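4.3 Setting up the Stunmont player for a festival screening

Applies to firmware 906 and later. Complete section 4.2 (projector alignment) first.

1. Switch off the Bratell projector and wait until the fan stops.
2. Connect the player to input 5 with the cable supplied.
3. Switch on the projector, then the player.
4. Open Playlist > New and enter the film title as it appears on the delivery note.
5. Load the film file. A feature takes up to 35 minutes to copy.
6. Enter the screening key. Check the start and end times against the printed programme.

Note: keys are issued for one player only. A key made for the Lawal unit in screen two will be refused.
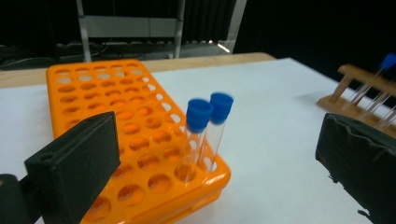
Dean Furnival at Estthorpe asks that the key be loaded the day before, as a late key delayed the opening comedy there and the cast were left waiting in the foyer. Where the distributor allows it, follow this practice.

7. Set the house lights to fade over 20 seconds.
8. Play the first reel with sound. Check that subtitles sit inside the lower masking -- adjust under Picture > Text if they do not.
9. Press Stop, then Return to Start. The display reads READY.

Caution: do not remove the drive while the amber lamp is lit. The playlist will be lost and steps 4 to 6 must be repeated.

If the guests are to be introduced on stage, insert a Hold cue before the film. The player will then wait for the operator.

Section revised 6 Feb 2019.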